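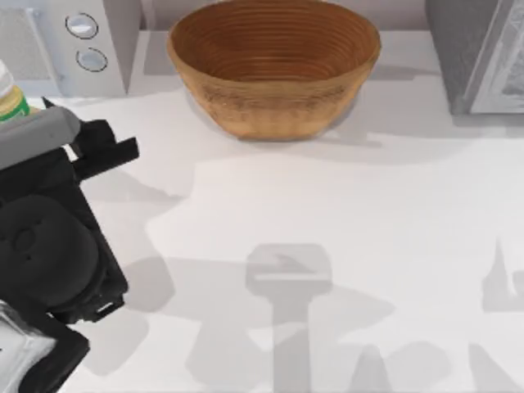

Clenard Gikholm Touring Saddlebag

For club riders and long day rides

The Gikholm is a transverse saddlebag of the old pattern, made for riders who go out in the morning and come home after dark. It hangs from the two loops at the back of a leather saddle and is held to the seat post with a third strap. If your saddle has no loops, please order the clamp-on loops at the same time. They fit standard round saddle rails only.

We first made this bag for the members of the Skustville Wheelers, who wanted something for their reliability rides which did not swing when climbing out of the saddle. Kyu-ri Woo drew the first pattern and still cuts most of the bags herself. The shape of the lid was changed last September, after some riders told us that water was collecting in the middle of it. The new lid is cut a little longer at both sides.

What goes inside

In the main part there is space for a rain cape, a spare inner tube, a light pullover and food for the day. The left pocket is deeper and takes a small flask. The right pocket is divided in two, so that tools do not rub on your sandwiches or your brevet card. Under the lid is a flat pocket for a folded map.

Details

Material: waxed cotton, double at the base
Straps: bridle leather, brass buckles
Width with pockets: 30 cm
Depth: 23 cm at the lid
Stiffener: removable wooden dowel
Colours: black, dark green
Lamp loop: yes, centre rear

Will it fit my bicycle?

Measure from the saddle loops straight down to the tyre or the mudguard. You need 23 cm for the bag and a small space more. Small frames often have less than this. In that case you can use our Chaimongkol support, a light steel rack which bolts to the seat post and carries the bag from below. Riders on 62 cm frames will normally not need it.

Please check also that your legs do not touch the side pockets. Sit on the bicycle and pedal backwards a few turns before you tighten the straps fully.

Care

Brush off dry mud. Do not wash the bag in a machine and do not use soap, as both take the wax out. Leather straps should be fed with dressing once in a season. Re-waxing can be done at home with our tin, or you can send the bag to us in winter, when we have more time.

Price and delivery

The bag costs £70 with all three straps and the dowel. The support and the clamp-on loops are sold separately. Each bag is made to order and we send it within 30 days. Clubs ordering five or more can have their badge sewn on the lid without extra cost. For badge work please write to Mi-kyung Maeng at the workshop and send a clear drawing.

Page updated Wednesday, April 23, 2025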